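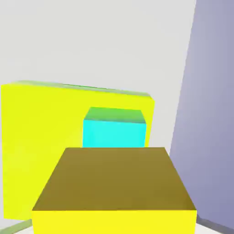

Sorting the Callari Boxes, Part Two

01/05/2025
by Aldana Cabral

When I left off last time I had the lids off and a sore back, and I had promised you all that I would get to the letters. Well, I have gotten to the letters, or at least to the first of them, and I want to tell you how it has been going before I forget the order I did things in. (A real archivist would have written it down as she went. I have a notebook for that very purpose and it has a grocery list in it.)

For those of you who are new, the Callari papers are the records of my great-aunt's seed and dry goods store in Escombe, which she ran with her husband and then for a long while without him. When the building was sold, everything in the upstairs office went into boxes, and the boxes went to my cousin's garage, and in 2000 they came to me, where they sat very politely under the stairs until this winter. The historical society in Escombe has said they would like to have them, which still makes me a little giddy, but they asked if I could send along a list of what is there. A simple list, they said. Ha!

I started with the ledgers because they looked the easiest. There is a long run of them, bound in green cloth, and whoever kept them had lovely handwriting up until the one that begins with the spring flood, after which it is a different hand altogether, cramped and leaning over backward. I think the second hand is Mr. Tondetti, who came in as bookkeeper and seems never to have left. He numbered everything. Every receipt, every invoice, every scrap he could find got a little penciled number in the top corner, and the last one I have come across so far is 754. It's a receipt for twine.

Now, my first instinct was to put things in sensible groups. Seed orders here, letters from customers there, family things in a pile of their own. I spent most of a weekend on it and had the dining table covered from one end to the other, and I was very pleased with myself. Then I called the lady at the society to tell her how well it was going, and there was a pause on the line — a kind pause, but a pause — and she asked whether I had kept a note of which box each thing had come from. I had not. She explained that they like to keep papers in the order the people who made them kept them, if there was an order, since the order can tell you something too. And of course Mr. Tondetti had given me an order. It was written in the corner of every single page.

So back it all went. I won't say how long that took, but my husband ate his dinners on a tray.

I'm glad I did it over, though, because you do see things that way. There is a letter from a customer out on the Troncoso road, complaining that her onion sets came up as something that was "surely no onion," and right behind it, the next number along, is my great-aunt's carbon copy of her reply, and behind that is the bill for the replacement sets, marked paid by the store. In my nice sensible piles those would have been in 3 different places and I'd never have known she made it good. I read the whole exchange out loud in the kitchen. The reply is very dignified. She doesn't admit to a thing.

The family papers are harder. There aren't many, and they aren't numbered, and I keep going back and forth on whether they all ought to go to the society. Some of them are only Christmas cards. One is a letter from my grandmother to her sister that I don't believe was meant for anyone else, and I have read it, and I'm not sorry I did, but I've put it back in its envelope and set it on the piano while I think. The lady at the society says I can keep anything back that I want to, or I can send it with a note asking that it stay closed for a certain number of years. I hadn't known you could do that.

A few practical things I have picked up, for anyone else with boxes under the stairs. Use a pencil near old paper and leave the pens in another room. Rubber bands have to come off, and the old ones come off in crumbs, so have a soft brush handy. Rusty paper clips should be eased off slowly, and please don't do it late at night when you're tired. I tore the corner off a seed list that way and felt sick over it until morning.

I have 2 boxes still to go. One is marked "Misc." in Mr. Tondetti's backward-leaning hand, which I find hard to square with everything else I know about the man. I'm saving it for after the weekend, when the grandkids have gone home and I can have the table back.

Comments

Marlene: Please tell us what's in the Misc. box the minute you open it! My mother's was nothing but keys.

Old Ledger Fan: What a treat to read. We did my grandfather's hardware store papers in January and made the same mistake with the piles, only we threw out the folders too. If your folders have any writing on them, hang on to them or at least copy it down.

Aldana Cabral: Oh, that's a good one, thank you. I've kept them all in a grocery bag so far. Marlene, I will!

Pete in Escombe: I bought tomato seed in that store as a boy. Your great-aunt used to let us weigh it out ourselves on the little brass scale.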